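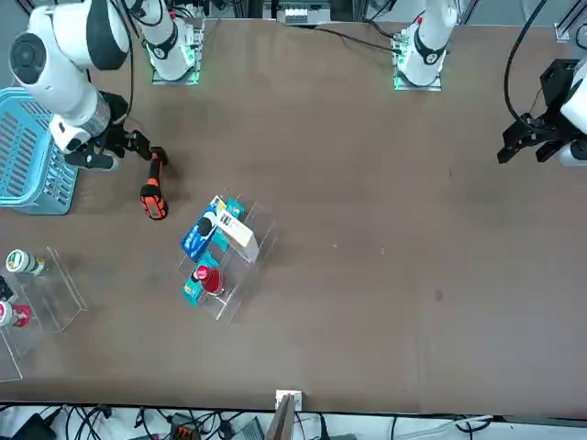
Author: Halvorsen Technical Support
Role: Second-line support desk, retail automation products

Ticket 724 – Sustier two-arm checkout kit, evaluation unit
Customer site: Grurnach
Status: Resolved, monitoring
Opened: Wednesday, May 1, 2019

Reported problem

The customer is evaluating the Sustier kit for scanning mixed shop goods from stepped display stands. The kit was supplied on a trial basis in March. The customer reports that the right arm picks up the handheld scanner and moves it over the goods as expected, but that a number of reads do not reach the till software. The scanner gives its usual tone in each case. The left arm, which turns or moves items between reads, is not reported as faulty.

The customer asks whether the fault lies with the kit, with the scanner or with the clear stands, and whether the trial period can be extended while the matter is open.

Set-up as recorded

Both arms are mounted towards the back of the table. The scanner is orange and black and is held in the jointed gripper of the right arm. The left arm has the two-finger gripper. Goods under test are placed on clear acrylic stands and include boxes, a red bottle and a blue snack packet. Control software is the standard trial release. The till connection is made through the Lillier bridge module, which is an optional part and was ordered with the kit.

First response

The customer was asked to send the bridge log and the arm log covering the same test run, and to leave all settings unchanged until both had been received. The customer was also asked to confirm whether the scanner had been replaced or reset after installation. The customer confirmed that it had not.

Entry 1 – log review

The two logs were compared over a run of 165 scan attempts. The arm log shows a completed scan movement for every attempt. The bridge log shows fewer messages than the arm log, and the missing messages fall in short groups. All of them belong to items scanned directly after the left arm had moved.

Entry 2 – test of the stands

The customer repeated the run with the same goods laid flat on the table and no stands in use. Messages were still lost, in much the same pattern. Reflection from the acrylic was therefore set aside as the main cause. It may still slow individual reads, and the installation guide advises tilting the scanner slightly when working over clear plastic.

Entry 3 – timing

The bridge module was found to be set to a waiting time of 50 milliseconds. When both arms report their position at once, a scan message can be held for longer than this, and the bridge then discards it without a warning. The customer was advised to raise the value to 2000 milliseconds in the bridge settings page, to save, and to restart the bridge before the arms. The order matters – if the arms are started first, the old value stays in use until the next restart.

Entry 4 – result

The customer reports that the run was repeated with the stands back in place and that the arm log and the bridge log now agree. A slight delay is noticed at the till after each item. The customer considers this acceptable for the trial but has asked for it to be noted in the evaluation report.

Reply to the customer's questions

The fault lay in the default setting of the bridge module. No part needs to be returned. The trial has been extended by the length of time this ticket was open, at no charge. The request for a visible warning when a message is discarded has been passed to the product team as a change request. No release date can be given at present.

Further action

The customer is asked to keep both logs for the remainder of the trial and to reply to this ticket if the two differ again. Sites using the kit without the Lillier bridge are not affected.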